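# Chapter 3: Schooling for Children in Newcomer Families

Children who arrive in a new country with their parents, or who are born soon after, often enter school before the family's legal status has been settled. In Stimlow, a port city with a long history of labor migration, public schools admit such children on proof of address alone. In neighboring Brovach, a child must also hold a residence number. This chapter compares the two systems and asks how admission rules shape attendance in the first years of school.

## 3.1 Admission and Enrollment

The Habte Survey, carried out in both cities, followed 61 families through one school year. Families in Stimlow waited 17 days for a school place. In Brovach, where the residence number was issued by a separate office, many children missed the March enrollment period and were placed in evening classes.

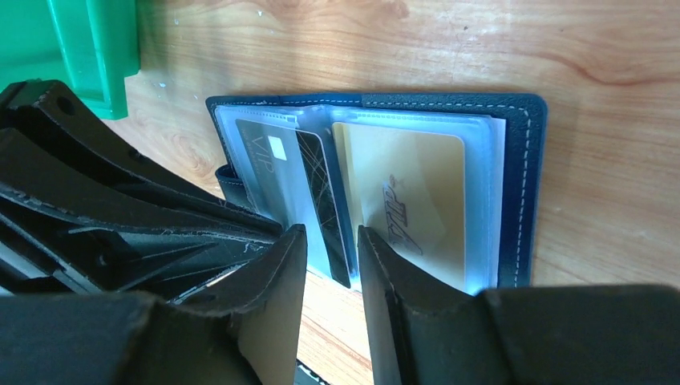 Evening classes kept these children in contact with a teacher, but they did not lead to a certificate. Parents described the arrangement as temporary — in practice, it could last until the child was too old for the grade in question.

## 3.2 Documents and Access

Newcomer families deal with many kinds of paper and plastic proof, and the value of each depends on who is asked to accept it. A school clerk looks for an official seal, a number, and a date. Other cards carry their claim on the surface: a black one with thin diagonal gold lines and the letters "VIP" in pale gold announces privilege, yet it would have no standing at an enrollment desk. 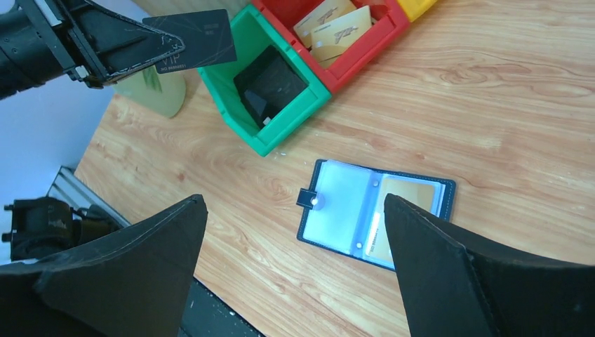

Keeping records together was a common difficulty among the families surveyed. Loss of a single paper could delay a school place by a full term. Something as ordinary as a dark navy-blue wallet with clear plastic card sleeves inside can hold small cards, but birth records and school reports are usually larger and need a folder. The Bresard Center, a legal aid office in Brovach, now gives families a folder and keeps a second copy of each record for a fee of 50 cents. 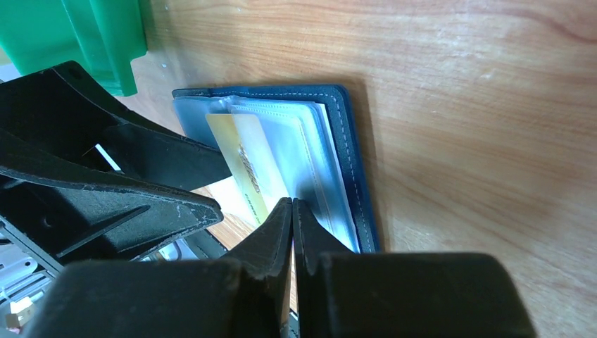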